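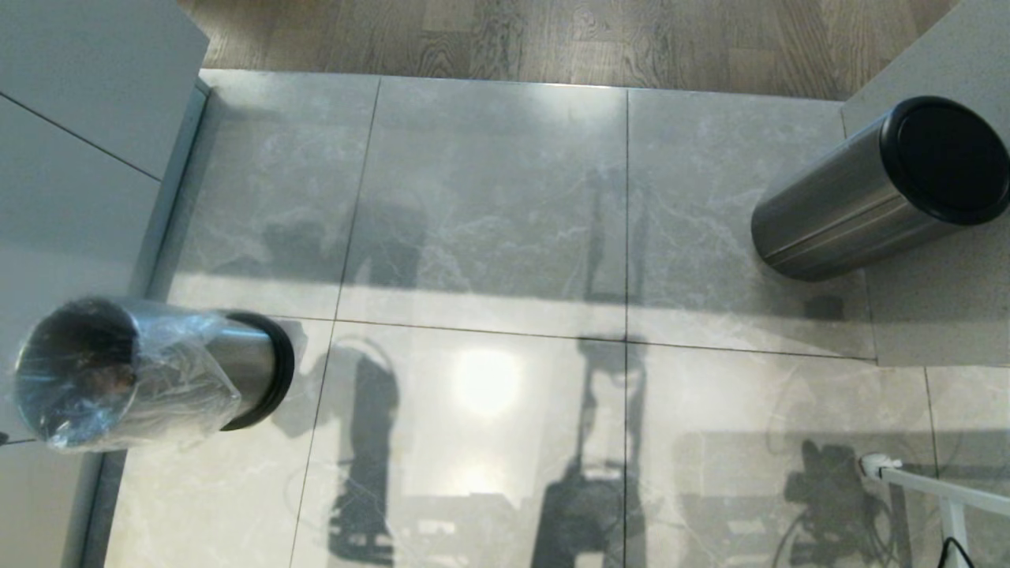
Two steel trash cans on the tile floor.

20 July 2022
By Emiliano Toledo

I stopped taking magnesium in December and started again last month, so I can compare the two stretches a little. I don't have blood work for any of it, only how I slept and how my legs felt after running.

The brand I use now is Stitiva. It comes in a tub of 60 capsules and the label says 2 a day with food. I take both at dinner. When I took them in the morning they upset my stomach, and moving them later fixed that.

Sleep is a bit better. I still wake up once most nights, but I get back to sleep faster. The calf cramps are about the same as before. Siobhán told me to look at salt first, and she may be right, as I sweat a lot in this weather. I bought a box of Kivi electrolyte tablets for $18 and will try those on long runs only, so I don't change everything at once.

I also dropped the zinc. I eat enough meat and couldn't remember why I'd started it.

My doctor knows what I'm taking. If you're on blood pressure pills, ask yours before you buy any of this.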